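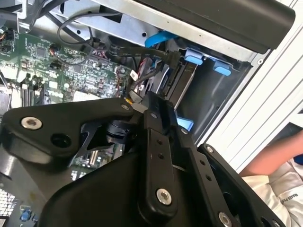
Slide 4: Inside the case

Take your time here, people love a look inside. Start with the green board and let them find the memory slots for themselves - somebody always will. Then the drive cage, plain bare steel with all its little holes and slots, and the flat black SATA cable running across to it from the board.

Tell the Sunday story: Hanneke and I spent 15 minutes blaming a perfectly good drive, and it was the cable all along!

Say it slowly: switch off, pull the plug, touch bare metal, and only then reach in. Mention the small red and orange wires too, and ask everyone to note where a plug sits before they pull it.

Pause for 2 or 3 questions, then over to Ching-wen for the dust.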